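Cream retro-style Midea microwave: my review after a few months

I bought this in September to replace a big steel thing that hummed like a bus. My friend Chibuzor Ojo has the same one in her flat in Otovbridge and I'd been eyeing it up every time I went round for tea!

First off, I love the shape. It's all soft rounded edges, a tiny bit retro, and the cream goes with pretty much everything I own – even my old Unholm bread bin.

Using it is dead simple. There are time buttons along the top of the panel marked 10, 1 and 5, so I just tap away until I've got what I want (porridge, mostly). The wide orange one is easy to find when I'm half asleep, and the door pops open with a push at the bottom.

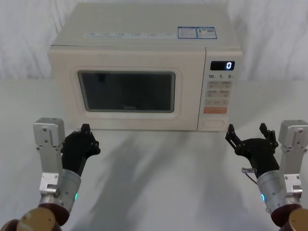 Things I'm less keen on

The writing on the four pale buttons is tiny and grey, and I need my glasses for it. Cream shows up every splash of soup too, so I wipe it down most nights. And the beep is LOUD – it woke the baby twice.

Would I buy it again? Yes, in the same colour. Four stars from me.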